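4. Setting out the bread

By now the loaf has cooled on its rack and the kitchen smells wonderful, so this is the hardest part of the whole guide for most of us, because you do have to wait a little longer! A braided loaf straight from the oven squashes when you cut it, and the crumb turns gummy. Give it a good rest first.

4.1 Lay a plain cloth over the table and smooth it out from the middle with the flat of your hand. Pale gray is lovely under a golden crust, but any quiet color will do (Sharada Lobo, who tested these pages for us, swears by an old bedsheet cut down and hemmed).

4.2 Set the Karketti basket near one corner of the table, where people can reach it without leaning across each other's plates. Wipe the inside with a dry cloth beforehand, and go gently between the strands, where old crumbs like to hide.

CAUTION: Never line the basket with a hot tray or put it in the oven to warm. Wicker scorches well below 180 degrees.

4.3 Lay the braid in the basket. If it is longer than the floor of the basket, don't force it flat. Let one end rest up on the rim and the other slope down inside, and it will sit quite happily that way all through supper.

4.4 Pull or cut a few small pieces for tasting, each one a mouthful with a bit of crust left on. Follow the plaits where you can, as the loaf wants to come apart there anyway. Pieces can go straight on the clean cloth, close to the basket.

NOTE: Cut pieces dry out in almost 10 minutes in a warm room, so do only a few at a time and come back for more.
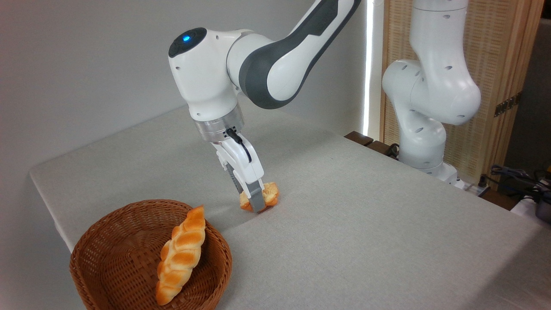

4.5 When everyone has had their fill, lift the loaf out, shake the crumbs from the basket over the sink, and wrap what is left in a clean dish towel until morning.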